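**Wire storage basket** -- a hanging container made of wire, used in kitchens, craft rooms and workshops. Open sides, usually an open top. Long ones are often divided into compartments so small things don't slide to one end.

Most hang from a bar or rail, or get screwed straight to the wall. White is the commonest color. The Brakuver catalog of April listed 1131 storage items, over 600 of them baskets.

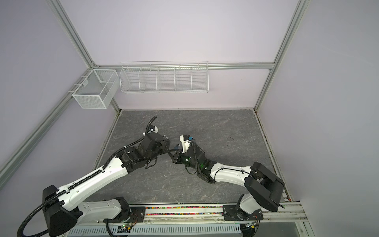

Dividers come fixed or loose. A long basket with five compartments suits a back wall; a two-compartment one fits a corner and can be clipped to a post. Mesh types have smaller gaps and hold finer things, tho pens still poke thru.

Cleaning: warm water, soft brush. Dust collects where the wires cross -- dry well, bare spots rust.

*See also:* Pegboard; Dish rack; Wall rail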